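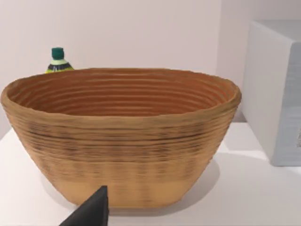 Singing on a Tuesday tea break: the Warbridge Community Chorus and its conductor

26 Jun 2021

When I first rang the conductor of the Warbridge Community Chorus to ask for an hour of her time, she told me I could have two if I didn't mind her putting the kettle on halfway through. She has led the chorus for six years, having come to it as a stand-in accompanist one March when the regular pianist had broken a wrist, and she still plays for rehearsals whenever she is needed (and quite often when she isn't, she admits).

"I only meant to stay until the Easter concert," she says. "Then they asked what we were singing in the summer, and I heard myself answering. I do remember driving home and thinking, well, you've done it now."

The chorus has no auditions and never has had. New members are asked to come along, sit wherever they like and move if it feels wrong. I wondered whether that made life difficult for the person standing at the front, and she laughed for rather a long time before she replied.

"It does mean I sometimes have 5 tenors and a great wall of altos. But you write for what's in the room. I've rearranged more tenor lines than I care to remember, and there are altos who'll sing them quite happily if you ask nicely. A few of them have moved over for good and won't be shifted."

She grew up near Roussel Street, where her grandmother had a harmonium in the back bedroom and a strong dislike of anybody playing it quickly. Hymns came first, then the school choir, then a music degree that she very nearly gave up in the second year. What kept her there was a small group that met to sing madrigals in a stairwell, four to a part on a good night, and she can still sing the second soprano line of most of them from memory. She gave me several bars over the telephone, with no warning at all, and it was lovely.

We talked for a good while about repertoire, a subject on which she has a great deal to say. The chorus sings folk songs, a fair amount of sacred music, the odd show tune, and each year one longer work that frightens everyone until the last fortnight. She likes to put unfamiliar pieces next to the ones people hum on the way in.

"If they've had something they love, they'll give you ten minutes of something they've never heard of. I'd never put the hard piece first. People are still finding their glasses."

The longer work this time is the Brurkov Vespers, sung without accompaniment, with low bass notes that she describes as being "somewhere under the floor". The language has been a struggle, and she has written it all out by ear, line by line, so that the singers can practise at home. One of the basses reads his aloud to the dog.

The past year has of course been a hard one for any choir. Rehearsals moved online, where she would play a part and sing it to a screen full of muted faces, all moving their mouths and not one of them to be heard.

"I missed the noise of them coming in," she says. "Coats and chairs and everybody talking at once. I used to shout over that noise! And there I was at home, playing an introduction to a silent screen. I kept all the same jokes in, though. I just had to trust that somebody was laughing."

More than half of the chorus stayed with it all the way through, and some who had moved away from Warbridge years ago came back to sing from wherever they now live. She would like to find a way of keeping them.

I asked about her hopes for the next full concert, which the chorus plans to share with Lirneo, the young chamber group whose strings played for its last Christmas programme. The hall seats 200, and she would dearly like to see it full, but she was more eager to tell me about the opening, a plain unison tune with the singers standing all round the audience.

"No harmony for the first two verses, just the tune. I want to hear who's there. Then in the third verse the altos come in underneath, and I expect I shall be no use to anyone for a minute or so."

The kettle, by this time, had boiled twice. Before she went off to see to it she asked me what I sang, and I said that I didn't, really, not since school. She wanted to know which part it had been at school. I told her alto, and she said there was always room for one more, and could I by any chance read a tenor line?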